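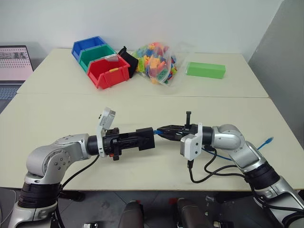
Skevico teaches robots to do bench work by having trained people guide them through it. We were founded in Flistport by Ruth Haworth and Natsumi Hayashi, who had worked together on factory wiring and wanted a better way to hand delicate two-handed jobs to machines. Our teaching stations all follow the same general plan. Two arms face each other over a light-colored tabletop, each with a gripper and a wrist camera, and the item to be worked on is brought between them. Cable tasks, such as those done with the blue cable at this station, make up the largest part of our present work. A cable bends, twists and pulls back against the gripper, and it seldom lies the same way twice. For that reason it remains the first material we give to a new operator and the last one we consider finished.

Our Purpose

Skevico exists to make robot teaching a skilled occupation with clear standards. Many companies have tasks that are too varied for a fixed program and too small in volume to justify a custom machine. Such tasks can often be shown. A person who understands the work moves the robot through it, by hand or from a control station, and the motions and camera views are recorded together. Those recordings are then used to train the software that will run the robot on its own.

We do not sell robot arms, and we have no financial interest in which arms our clients buy. Our product is the set of recorded demonstrations, along with the written task guide that explains how they were made and how each was graded.

How We Work

Every project begins with a visit or a video call, during which the client performs the task as it is done today. Our staff write the first task guide from that session. The guide states the starting position of each part, the order of the steps, what counts as a completed attempt, and which mistakes must be kept in the record. Clients are asked to approve the guide in writing before any recording begins.

Two methods of teaching are in use at Flistport:

Hand guiding. The operator takes hold of the arm itself and leads it through the motion. This method is used for short reaches, for setting safe positions, and for tasks in which the path matters more than the grip.

Remote control. The operator works a pair of controls, and the arms follow. This method is used for nearly all two-handed tasks, as it keeps the operator's hands out of the camera views.

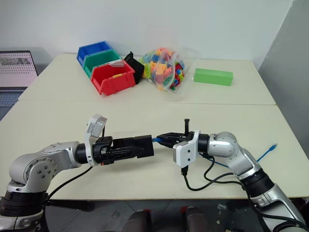 Cable insertion is taught by remote control and is treated as a separate subject within our training program. The operator must manage two grips at once and must learn to judge alignment from the wrist views as well as from the main view. In the exercise used for qualification, the left gripper holds a black box with its end turned toward the right arm, and the right gripper brings a small blue connector to the opening. The operator is graded on the approach, the angle of the connector, and the release. An attempt in which the connector is dropped or backed out is marked as such and kept, provided that the operator recovers and completes the step. An attempt in which the box shifts in the grip is reviewed by a second person before it is accepted. Storage bins, building blocks and other ordinary items may remain on the rear table during recording, in keeping with our practice of teaching in surroundings that are not specially cleared.

Operator Training

New operators complete 18 training sessions before their recordings may be delivered to a client. The early sessions cover safety, the emergency stop, and the care of grippers and wrist cameras. Later sessions are spent at the station under the supervision of a senior operator. Work periods at the controls are limited in length, and operators change stations during the day to reduce strain on the hands and shoulders.

We hire from a wide range of backgrounds. Present staff include former assembly workers, a dental technician, a watch repairer and several graduates of two-year technical programs. Previous experience with robots is not required. Applicants are asked to complete a practical exercise in person, and those who are not selected may apply again after six months. The next training group will begin in September.

Our History

The company opened with one station in a rented unit near the Flistport rail yard. Its first contract, for Sterilico, concerned the sorting and placing of instrument trays, and it established the grading rules that we still use in revised form. A second long-term client, Minami, asked us to take on connector and cable work, and this led to the two-arm layout now standard throughout the building. We currently operate 4 stations and have written 143 task guides, of which more than half involve the use of both arms.

Leadership

Ruth Haworth, Managing Director, is responsible for client agreements, staffing and safety.

Natsumi Hayashi, Director of Teaching, is responsible for task guides, operator training and the grading of demonstrations.

Care of Recordings

Recordings made for a client belong to that client. They are stored separately from those of other clients and are not combined or reused without written permission. Operators are informed of what the cameras record, and audio is not collected at any station.

Visits and Inquiries

Prospective clients may arrange to observe a teaching session by contacting the Flistport office. Visitors are asked to wear closed shoes and to remain behind the marked line while the arms are under power. School and college groups are received by appointment.

This page was last reviewed on May 2, 2024.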